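Vulla parallel gripper, pointed fingers (pair)

Right, so these are the ones I keep getting emails about. The Vulla is a plain two-finger parallel gripper with black fingers that taper to a point, sold as a pair for two-arm setups, and it's the one I reach for first at the moment. I've run it against the older Duvau for a good chunk of this winter (same arms, same controller, same cables, just the hands swapped over) and I do have a favourite now!

What I like is the grip on thin edges. The Duvau has fat round pads, lovely on bottles, but ask it to get hold of a rim and it slides about. The Vulla fingers go either side of a wall and close up flat. Potting soil makes a good test too – it's fibrous, it sheds bits, and a full pot wants to tip the moment you lift one side.
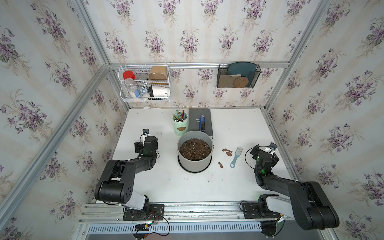
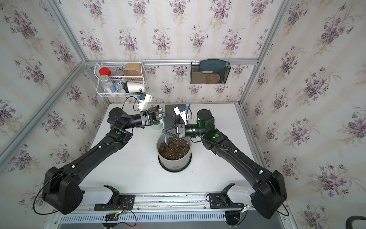
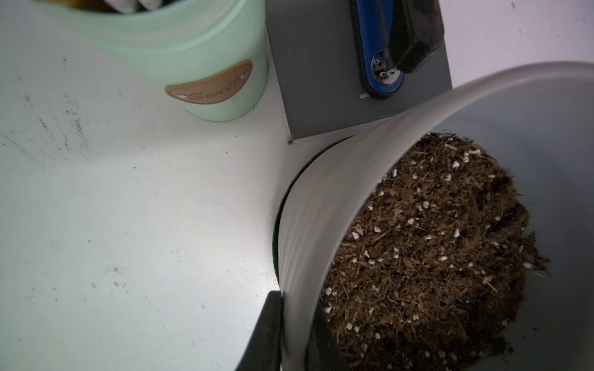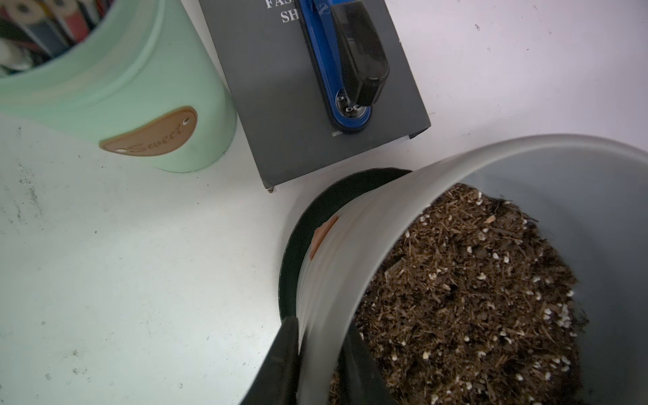
Vulla pair on the plant pot job. Last two: wrist camera, one finger inside the rim and one outside.

The wrist camera bracket comes in the box. Bongani Xaba did the fitting on ours and wanted it tipped further forward, and I'd say he was right, as you want both fingertips in view when you close. The camera is sold separately. Any small module will do, but leave a decent loop of cable at the wrist or it'll tug when the arm folds back.

Moans: the fingers mark soft plastic if you leave the force on the default, so turn it down before you try anything you care about. The closing speed is a bit slow next to the Duvau. And the manual is 15 pages of very small print, of which I needed 3.

I did over 400 closes on the first pair before I noticed any play in the left hand, and one turn on the screw sorted it. Elmarie Tshabalala has had hers going since June and hasn't touched them.

Part number 2783, sold in pairs only. Spare fingers can be ordered on their own, just drop me a line and say left or right.

Recently added
Duvau round-pad gripper
Masilela arm controller, two-channel
Urik wrist camera module
Wrist cable set, long
Spare fingers for Vulla (single)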